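Slide 1 (title, leave it up while people find seats)

Good evening, everybody, and thank you for coming out on a Friday, when I know perfectly well there are warmer places to be. My name is Kamlesh Dhillon, and I have kept bees on the edge of Pedville for 32 years, on and off, with a gap in the middle when the children were small and I couldn't face one more thing that needed feeding. (Pause. Wave to Jaruwan if she's made it.)

Tonight I want to talk about getting a colony through the winter. It's the part of beekeeping that looks like doing nothing, and it's where I have made most of my mistakes, so I can speak with some authority!

Slide 2

Start with the cluster. People new to this often think the bees go to sleep. They don't. They pull together in a ball around the queen and shiver their flight muscles to make heat, and they take turns on the outside, which I have always found rather touching. When the weather is mild the ball loosens, and when it turns bitter it tightens up again, and the whole lot creeps slowly across the comb toward the honey.

So the honey has to be where they can reach it. I lost a hive my second winter with plenty of food still in it, all over on the far side. I was heartbroken, and I told the whole sorry story to Ragnvald Wallin, who had the orchard in Vistdale then. He made me a cup of tea and said he'd done the same thing twice.
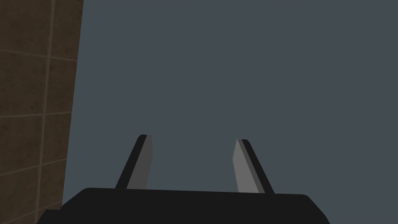

Now, damp. If you remember one word from tonight, let it be that one. Bees stand cold very well when they're dry, and very badly when they're wet. All that shivering and breathing puts moisture into the air, it rises, it meets a cold lid, and it drips right back down on them. I tip my hives forward a little so any water runs out the front, and I put a good thick piece of insulation under the roof. Yupin Sombatkul uses a tray of wood shavings instead, and her bees do beautifully, so please don't think my way is the only way.

(Ask here who has already put mouse guards on. Don't scold.)

Slide 3

Feeding. Do your syrup early, while it's warm enough for them to dry it down and cap it. By December I've switched to plain sugar blocks laid right over the cluster. You can check the weight by lifting the back of the hive an inch with one hand. After a few seasons your arm just knows. Until then, a luggage scale does nicely, and write the number down, because you will swear you'll remember it and you won't.

Please leave the lid on. I know you're worried about them, I'm worried about mine, but every peek lets the heat out. Put your ear against the side on a still afternoon and listen for the hum, and then go back indoors.

Slide 4 (last one)

Ilango Ramasamy has the sign-up sheet for the spring visit to the Ongart hives. We have room for 9 people in the first group, and spare veils if you need one. Boots you'll have to bring yourselves.

Questions now, and then there's honey cake at the back.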